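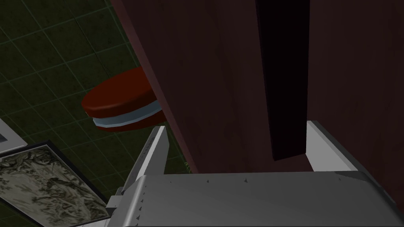 Whose Idea Was the Meadow? Borrowed Pictures on the Walls of Tundbridge

Final report, Material Culture project
Aaliyah Thibodeau, Ayuba Tetteh and Elikem Asamoah
Supervisor: Ama Dogbe
October 2024

1. How we got here

Our first proposal was a study of public sculpture in Tundbridge. Tundbridge has one public sculpture, and it was away being cleaned. Our second proposal was written in the waiting room of a dental clinic, where Elikem spent most of an hour in front of a print of a sailboat and came out with a filling and a research question. Why that sailboat? Who picked it, and did they like it, and had anybody looked at it since?

The question we ended up with is a bit more formal. We wanted to know how reproduced pictures (posters, canvas prints, framed copies of famous paintings) get onto the walls of ordinary rooms, who chooses them, and what the people who live or work underneath them think of them. We left out original art for practical reasons. We hardly found any.

2. What we read

There is a lot of writing about museums and a fair bit about the homes of the rich. There is much less about the print over the photocopier. Most of what we could find on reproductions worries about whether a copied painting loses something. Our interview subjects did not worry about this. One café owner told Ayuba that her copy was better than the real one because it could be wiped.

We also read decorating advice from several decades. It agrees on very little except that everyone hangs pictures too high. We took this as a hypothesis and can report that it holds up extremely well.

3. What we did

We visited 27 premises in Tundbridge: shared student houses, cafés, clinics, two hair salons, a law office and the reception area of a self-storage business. In each one we listed every reproduced picture in the rooms we were allowed into. That came to 214 pictures. For each we wrote down the subject, the kind of frame (if any), the height of the centre above the floor, and who had put it up, if anybody knew.

We then interviewed whoever was around and willing. Questions were kept short after the first interview, in which Aaliyah asked a barista to reflect on the role of landscape in her working identity and was asked to order something or leave.

We sorted subjects into landscape, famous painting, city, animal, abstract, words and food. "Words" covers any picture whose main content is an instruction to relax. We had planned a further group for portraits but the portraits were nearly all famous paintings, so they went in there.

4. What we found

4.1 Landscapes win, and meadows win among landscapes

Landscape was the largest group by a wide margin. Mountains, coasts and fields of flowers turned up in every type of premises, including the law office, where a lavender field hangs opposite the chairs used for disputed estates. When we asked why, the most common answer was some version of "it's calming". When we asked people if they themselves felt calmed, they usually said it was for the customers. In the shared houses there were no customers, and there it was for the landlord, or for guests, or it had come with the place.

Snow was rare. Elikem suggests that people who shovel it from November on do not care to see it over the couch. We have no data on this but none of us wanted to cut it.

4.2 Famous paintings travel in a small pack

The range of famous paintings was narrow. Van Gogh was the clear favourite, followed by Monet and Klimt. People spoke about these pictures more warmly than about landscapes, and were more likely to know who had put them up. They were also more likely to have bought the thing themselves. Several had got theirs as a student and had moved it from one address to the next without at any point deciding to keep it.
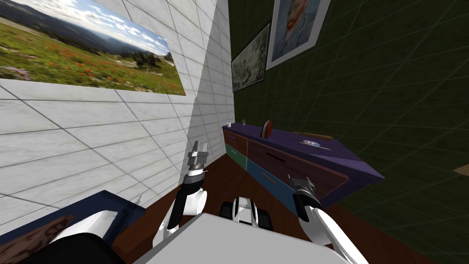
Figure 1. Meadow on white tile, Van Gogh-style self-portrait on green: the two leading groups, one to each wall.

Mixing the groups was common, and few people saw anything odd in it. The salon owner we spoke to longest had a harbour, a Klimt and a sign about wine over the same row of basins. She said they were all the same gold. We went back and checked, and she was right.

4.3 Most pictures were not exactly chosen

We expected stories about taste. What we got was stories about nails. Again and again a picture was where it was since there was already a nail there, or a stain, or a fuse box. In one house the only large print in the living room covers a hole made by a previous tenant's attempt to hang a different large print.

Adom Addo, who manages rentals for a firm in the Tremgate district, was very helpful on this point. He buys prints in bulk from a wholesaler, by size. He told us he had never turned the catalogue page to see what the second choice was. Asked which pictures tenants complained about, he said clowns, and that he had only made that mistake in one building.

In houses, the person who hung a picture had often moved out. We started calling these orphans. Orphans are almost never taken down. Current tenants described them as "already here", in the tone you might use for a radiator, and then in several cases defended them quite fiercely when we asked if they would swap them for something else. One household is on its third full set of tenants under the same tiger. The tiger is called Vinon. The current tenants don't know why and have kept the name up.

4.4 Height

Pictures in businesses hung higher than pictures in homes. The highest of all was in the self-storage reception, and could be properly seen only from the stairs. The manager explained that it had been put up by someone on a ladder for another reason who did not want to come down and go up again.

4.5 Looking

At the end of each interview we asked people to turn away and describe the nearest picture. Those who owned the picture did well. Those who worked beneath it did badly, and a receptionist of long standing put a lighthouse into a scene that had never had one. She was upset about this and has since emailed us to say that it would be better with one.

5. Problems

Our premises were the ones that let us in, so this is a study of Tundbridge people who do not mind being asked about their walls by students. It is also heavy on cafés. The reason for that will be obvious from our expense claim, which Ms. Dogbe has asked us to revise.

Heights were measured with a tape until the tape was left at the law office. After that we used Ayuba, whose height is known.

Our raw notes came to 2736 lines in a shared spreadsheet, and for part of the term two of us were using different codes for "abstract". Elikem had been entering it as A and Aaliyah as AB, while A was also "animal". We have fixed every case we could find. If the report on clinics seems to show an unusual fondness for animals, please treat it with caution.

6. Discussion

People tend to talk about pictures on walls as self-expression, and for a small number of ours that was plainly true. For the rest, a picture seems to arrive for a dull reason and then collect meaning by staying put. The tiger is the best case we have. It was chosen by a stranger, named by another stranger, and is now mentioned in the house's ad for new roommates.

We were also struck by how seldom anyone disliked a picture enough to act. Taking one down leaves a pale patch and a nail, and then somebody has to have an opinion about what goes there next. Leaving it up takes no meeting.

If we did this again we would follow one building over a full year, starting in January when leases turn over near the campus, and see what gets carried out and what gets left. We would also talk to the wholesalers. We wrote to one, Wattanapong, and received a friendly reply with a discount code.

7. Who did what

Aaliyah did the reading, most of the coding and the salons. Ayuba arranged the visits, interviewed Mr. Addo and was the measuring instrument. Elikem did the clinics and wrote sections 4 and 6. All three of us proofread section 5.

The sailboat is still at the dentist's. The hygienist told Elikem at his follow-up that it belonged to the practice before this one.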